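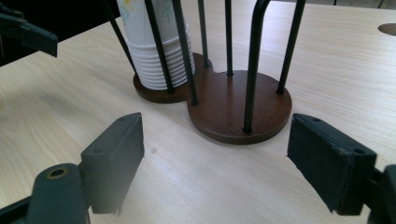 **GRULLEY, 09/08/2026:** Police in Grulley have recovered 60 stolen bicycles from a storage unit on the Prernow road and have already started handing them back, in what officers are calling the best result the town's property crimes desk has had in years.

A man, 34, was arrested at the unit on Friday evening and charged with receiving stolen property. A second man was questioned and released. Police have not named either of them, and the first is due in county court this week.

The bikes went missing from porches, garages and the racks outside the train station, most of them in July. They range from a child's purple two-wheeler with the training wheels still on to a cargo bike that a Kumsa couple had saved two years to buy. Officers also found 9 pairs of wheels, a box of cut locks and a bolt cutter wrapped in a beach towel.

The break came from a serial number, and what a lovely piece of patient work it was! Detective Dexter Cabanatuan had spent part of the summer typing the numbers from theft reports into a single list, including old reports that had been sitting in paper folders. When a repair shop in Kumsa called to ask about a gray road bike someone had brought in for a new chain, he had a match in under a minute.

"I read it back to her three times," Cabanatuan said. "Then I asked her to please be very slow with that chain."

The shop was slow with the chain. Officers spoke to the customer when he came back for the bike, and what he told them led to the storage unit, where a judge signed off on a search the same afternoon. It took two trips with a borrowed livestock trailer to move everything to the old fire hall on Ekum Street.

By noon Sunday the hall looked like the start line of a very odd race, with bikes leaning in rows and people walking up and down between them. One boy spotted his from the doorway and ran. A retired mail carrier, who had reported her green three-speed stolen in the spring and had long since given up on it, rode it straight out the door and twice around the parking lot, ringing the bell the whole way.

Twenty-two bikes had gone home by the time the hall closed for the day. Police say several of the others were never reported stolen at all, so they are asking anyone in Grulley, Kumsa or Prernow who is missing a bike to come and look, even if it disappeared a while back.

Owners should bring a photo ID and something that ties them to the bike. A receipt is great, but a photo of you with it will do, and so will a good description of a scratch, a sticker or a dent that a stranger wouldn't know. Parents can claim for children. The hall is open from 4 p.m. to 8 p.m. on weekdays through the end of the month, with parking behind the building. The front steps are being repaired, so use the side door.

Officers are also stamping ID numbers on frames for free at the hall during the same hours, and the line for that on Sunday was nearly as long as the line for claims. The number goes into Cabanatuan's list, which the department now plans to share with the bike shops in all three towns.

Anyone who bought a used bike locally since the spring and has doubts about it can call the property crimes desk and ask for extension 1013. The call does not have to be made by the owner, and messages left overnight are returned the next morning.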